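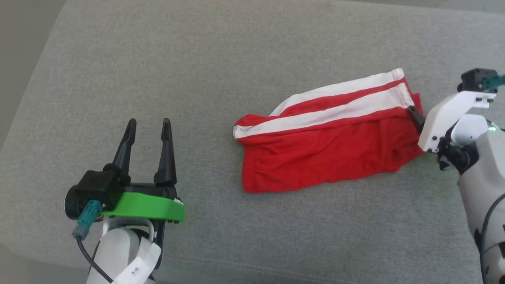

Red shorts with white stripes. Tatgate's clubs have asked to keep their colours in the new league.

Four amateur football clubs in Tatgate will play in a single league from next season after their members voted to end the split between the Saturday and Sunday competitions.

The vote, held on Sunday at the Chidiac sports ground, followed two seasons in which several fixtures were called off for lack of players. Ravis Rovers, the smallest of the four, gave up 11 matches last season and had been expected to fold.

Under the new arrangement the clubs will join eight sides from neighbouring towns. Matches will kick off at 2pm on Sundays and last the usual 90 minutes. Youth teams will keep their morning slots.

"We were all fishing in the same pond," said Regula Lehner, who chairs Ravis Rovers. "A lad would play for us one day and for somebody else the next, and by November he was injured and neither of us had him."

The clubs will share the cost of pitch hire and referees. Ruba Fakhoury, the league secretary, said the first year's bill for the Chidiac ground had been set at £1,360, to be split equally. Each club will still pay for its own insurance and travel.

Not everyone was in favour. Yara Akl, who manages Tatgate Athletic, said Sunday afternoons would be difficult for players who work weekend shifts at the Drultent warehouse. She asked for a small number of evening games in April and May, when the light allows. The league has agreed to look at the request before the fixture list is drawn up. 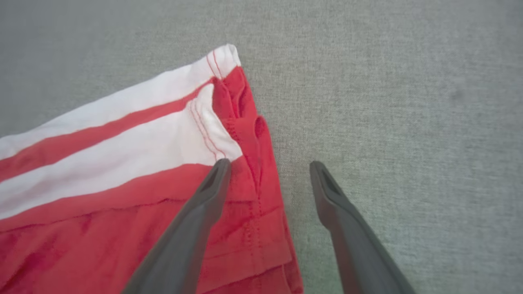 Kit was the other point of dispute. An early draft of the rules would have made each club register new colours so that no two sides in the league matched. Members objected to the expense, and the rule was dropped. Clubs whose supporters have long worn red with white stripes can go on doing so, and the away side will change when colours clash. Second-hand kit will also be allowed, provided the shirt numbers can be read from the touchline.

Fitriani Tuhumury, who referees in the present Saturday competition, said the change was overdue – she has often travelled to a ground only to find one team waiting. Under the new rules a club that cannot raise a side must tell the league by 6pm on the Friday or pay the referee's fee.

Registration for players opens in June. The first matches are due to be played in September, with a cup competition to follow after Christmas if enough dates are free.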